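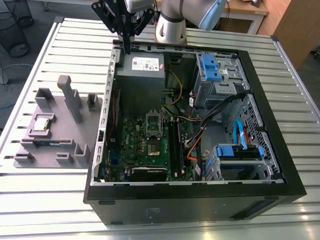 Old computers: what to do before you bring one in

The drop-off shelf by the front desk filled up faster than we expected after the January notice, and most of what landed on it was desktop towers. We took in 33 of them. A good many still had somebody's tax returns, family photos and saved passwords on the drive. We don't look at files, but we do have to start a machine to test it, and a desktop full of scanned bank letters comes up whether we want it or not.

So please do a little work at home first. Copy off anything you want to keep and open a few of the copied files on another computer to check them. Sign out of your email, your browser and any music or office programs. Some paid programs allow a set number of computers per license, and you'll want to release the old one while it still runs. Then use the reset option in the system settings and choose the setting that removes everything. On an older machine this can take most of an evening.

If the computer won't start, leave the drive in and tell us at the desk. We'll put a red tag on it and it goes straight to the wiping station in the back of the Bosholm building. You can also take the drive out and keep it. A tower without a drive is still useful to us.
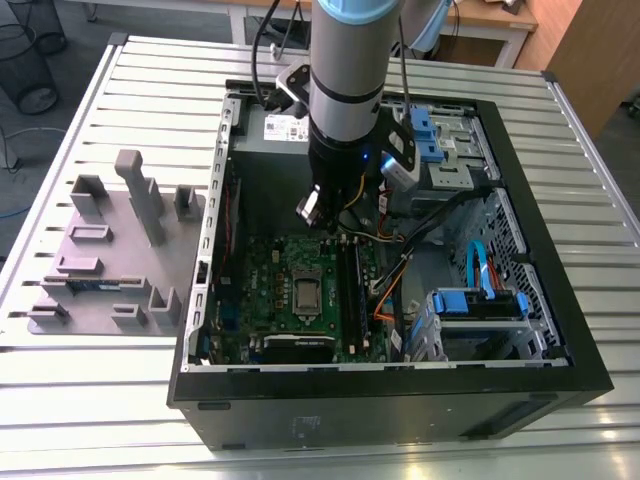

Renji Hoshino has rewritten the intake form, and it now fits on one page. It asks for the age of the machine if you know it, whether it starts, and whether you want a wiping receipt. Receipts go out by email, usually within 16 days. Last year's form asked for the serial number as well. You can skip that now — we read it off the case ourselves.

A few things we can't take: tube monitors, printers of any kind, and laptop batteries that have swollen. The Tsuji Street depot accepts all of these and is open in the mornings. Please don't leave a swollen battery on our shelf after hours.

Keyboards and mice are welcome if they have a USB plug. We have plenty of power cords and don't need more. Memory is always wanted, even in small sizes, and so are graphics cards that worked when they were last used.

Finished machines go out through the Flinik lending list. There are 8 names waiting, mostly students, and each person gets a tower, a monitor and a keyboard for as long as they need it. To add a name, fill out the green card at the desk or ask Renji.

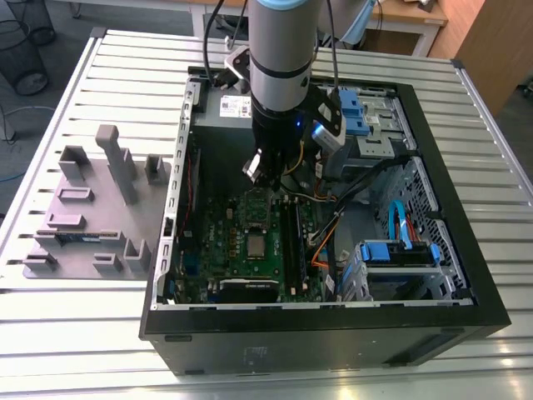 A desktop tower on its side with the side panel off.

The next drop-off day is 23 August 2026, from ten until four. Use the side entrance on Buta Lane — the front steps are being repaired and there is no ramp on that side for now. Carts are just inside the door.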